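Tinum open day — anyone else go?

bindeck_fan
Went Saturday, got there late. Sim demo first, the kitchen one.

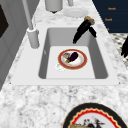

Queue was 8 deep so I only got 2 tries on the controls. Eggplant off the plate, supposedly easy. Dropped it both times lol. Valdemar Vestergaard ran the session, good talker, way too fast.

flornodon
Was there too. Liked it but a sim proves nothing. Wanted to see real hardware in a real sink.

mudlark6
Disagree. He said they run 1,000 tries overnight — you cant do that with real plates.

flornodon
And then it meets a wet plate and slides right off. Asked Hjalti Bisgaard about that, he said "fair".

bindeck_fan
ok but did you try the controls? Depth is teh hard part, I kept stopping too high.

flornodon
No. Gave up on the queue.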